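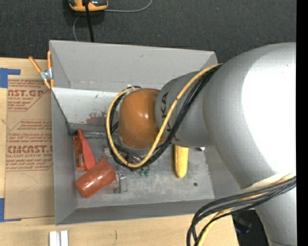 Tall gray bin on a wooden table: scuffs, sloping sides, and is it hurting my tabletop?

Print this page | E-mail this page

Skukine Home Help > Storage and Sorting
Posted 24 December 2023

tapeandtwine

I have inherited the sorting table. It came with the workroom, the workroom came with the lease, and the lease came with a clause about keeping the tabletop "in its present attractive condition," so now I worry about wood for a living.

The setup is simple enough. There is a light wooden table on a dark charcoal carpet, and on the table there is a gray bin, no lid, tall sides that slope. Things that need sorting go into the bin. In theory they come out again. I bought it from a restaurant supply closeout in Inness for $2, and at that price I did not ask it many questions. The sticker said Potgieter, and I've never seen another one with that name before or since.

My problems, in the order they annoy me:

The inside back wall has some faint scuffs on it. They don't bother anyone but me. I've tried dish soap and I've tried a damp rag and disapproval. Still there. Is there something stronger that won't leave a shiny patch where the scuff used to be?

Second, the walls. They're tall, and they slope, so everything small slides down and gathers at the bottom where I can't see it. I spent a whole evening last week looking for a roll of label tape that was under everything else in there. I could cut something to sit in the bottom, but nothing I own has the right shape, because apparently nobody makes square things for bins that get narrower on the way down.

Third, and this is the one with the lease attached, should there be something between the bin and the table? It gets pulled toward me and pushed back all day long. I can see only one small dark mark on the wood so far, but I feel I'm being set up.

I'd rather keep the bin. I'm used to it. The tabletop is 34 inches off the floor and I'm not tall, so if the answer is "get a taller bin," please keep it to yourself.

Replies

oldlabelmaker

Leave the scuffs alone. It's a bin.

If you can't leave them alone (and I can tell from the way you write that you can't), try a melamine sponge, barely damp, with no pressure to speak of. Do a test spot down low on the outside first. Those sponges are very fine sandpaper with good manners, and on a matte surface they'll polish a spot you can see from the hallway. If the test spot comes up shinier than its neighbors, stop there and consider the scuffs part of the decor. There's a cleaner called Kusach that people on this site recommend for everything short of heartbreak. I used it on one of mine and it took off the scuff and a little of the gray. The scuff was less noticeable than what replaced it.

On the table: yes, put something under it. A bin by itself won't do much to a sound finish. What does the damage is the one piece of grit that gets under the bin and rides back and forth all day. A sheet of thin felt or an old cloth placemat will do. Skip the rubbery shelf liner. Some of it gets friendly with varnish over a few months and has to be talked off with a plastic scraper, and then you're writing to us again about that. Whatever you use, lift it and shake it out once in a while, or the grit will just move in on top.

Also, don't shake it over that carpet. Dark carpet hides nothing light-colored. I had charcoal in my last place and could tell you what I'd had for lunch on any given day by looking down.

wrongsizelid

I keep 41 of these. Well, 40 that match and one that doesn't, and guess which one I reach for. So I have opinions on sloping walls.

The slope is there so they'll nest when they're empty. That's lovely for the person shipping them and no use at all to the person with one bin. You have two ways to go.

The first is to stop trying to fill the whole bottom. Measure the bottom on the inside, not the top. Everybody measures the top. Then get a couple of small straight-sided boxes that stand inside with some room to spare, and let the gaps along the edges be gaps. Your label tape goes in a box. The big stuff goes around the boxes. It looks sloppy, and it works better than anything I ever cut to fit.

The second is a lift-out tray that hangs partway down. Since the walls come in as they go down, a piece of foam board cut a bit smaller than the opening will drop until it wedges, and there's your shelf. Cut it too big, try it, trim it, try it again. Round off the corners, as the inside corners of these bins are never as square as they look from above. Put two finger holes in it before you drop it in. I once made a tray that fit so well that I had to turn the bin over and thump it to get my own tray back, with everything that was on it.

I'd do the boxes. The tray is more satisfying for one afternoon, and then something you need is always under it.

One thing the reply above skipped: how full are you letting it get? A deep open bin that's used for sorting should never be more than half full. If you have to dig, you've stopped sorting and gone into mining. Take out what's in the bottom tonight and see how much of it you've missed. I did that with one of mine in December and found the warranty card for a lamp I no longer own.

As for height, tip the bin toward you. Fold a towel, put it under the far side, and the small things roll down to the near edge where you can see them. Don't do it if the bin is heavy or if you're the kind who leans on things.

bighammer_smallnail

just drill holes in it

tapeandtwine (original poster)

Reporting back. No holes have been drilled.

Felt is under the bin, an offcut from a craft drawer, and it slides much more quietly, which I hadn't known I wanted. I did the test spot with the sponge. It came up shiny. I've turned that side to the wall of my mind and the scuffs are staying.

Two little boxes went in the bottom and I can find the label tape now. I measured the top first, of course, and had to take the first pair of boxes back. The towel lasted an hour before I needed it as a towel.

Half full is going to take me some time. I did get down to the bottom, and there was a second roll of label tape.

wrongsizelid

There's always a second roll. Check for a third before you buy more.

Print this page | E-mail this page

Contact Skukine Home Help | Copyright 2023 Skukine Home Help. Replies are the opinions of the people who posted them. | Back to top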